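**Getham: Die Werkstatt bekommt Ordnung, angeblich**

17. März 2018. Die Firma Nadmont in Getham will ihre Kleinteile künftig in tragbaren Schubladenkästen lagern statt in den alten Wandregalen. Der Werkstattleiter Clem Ormsby hat das Vorhaben am Montageplatz vorgestellt und dabei von einem »neuen Kapitel« gesprochen. Man kennt solche Kapitel. Im Dezember hieß das neue Kapitel Farbetiketten, und von denen redet inzwischen keiner mehr.

Gekostet hat die Umstellung nach Angaben des Betriebs bisher 600 Euro, Arbeitszeit nicht mitgerechnet. Warum die Arbeitszeit nicht mitgerechnet wird, konnte Ormsby auf Nachfrage nicht sagen. Das müsse man »im Gesamtzusammenhang sehen«. 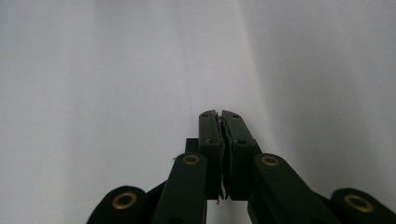 Der Gesamtzusammenhang sieht so aus: In der Bestandsliste von Nadmont stehen 400 Sorten Schrauben, Muttern, Scheiben und Klemmen. Für 181 davon gibt es laut Randa Atallah, die das Lager führt, überhaupt keinen festen Platz. Sie liegen dort, wo sie zuletzt jemand gebraucht hat. Atallah hält die Kästen für brauchbar, rechnet aber nicht damit, dass sich dadurch viel ändert. »Wer eine Mutter bisher nicht ins Regal zurückgelegt hat, legt sie auch nicht in eine Schublade zurück«, sagte sie. Ormsby widersprach und verwies auf den Griff. Die Leute könnten den Kasten jetzt zur Arbeit mitnehmen und müssten nicht mehr durch die halbe Halle laufen.

Das mag stimmen. Es heißt allerdings auch, dass künftig nicht bloß die Mutter gesucht wird, sondern der ganze Kasten. Einen Plan, wo die Kästen nach Feierabend zu stehen haben, gibt es bislang nicht. Er sei »in Arbeit«, so Ormsby. Die Wandregale sollen trotzdem schon abgebaut werden.

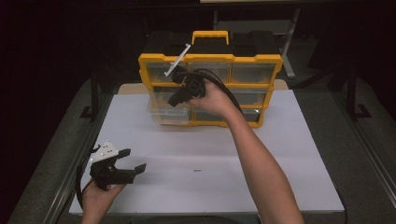
Ob Schubladen dieser Größe für die Bestände taugen, ist im Betrieb umstritten. Ashton Merrick aus der Montage hätte lieber wenige große Fächer gehabt und beruft sich auf das längere Material, das nirgends hineinpasse. Für den gelb-schwarzen Kasten spricht immerhin, dass die Schubladen durchsichtig sind und man nicht jede einzeln aufziehen muss, um ihren Inhalt zu erkennen. Auch der gelbe Bügel oben lässt sich schwer übersehen. Eine Antwort auf Merricks Einwand ist das freilich nicht, und beschriften wird man die Fächer am Ende wohl doch müssen. Womit, ist offen. Die Farbetiketten vom Dezember sollen es jedenfalls nicht werden.

Mitsuko Shimada, bei Nadmont für den Einkauf zuständig, will vor weiteren Bestellungen erst einmal abwarten. Eine Auswertung ist angekündigt, ein Termin dafür nicht. Gemessen werden soll nach Ormsbys Worten die »gefühlte Suchzeit«. Wie man die misst, blieb ebenfalls offen. Die alten Regalbretter können Beschäftigte bis zum Abbau kostenlos mitnehmen, Anmeldung bei Frau Atallah im Lager.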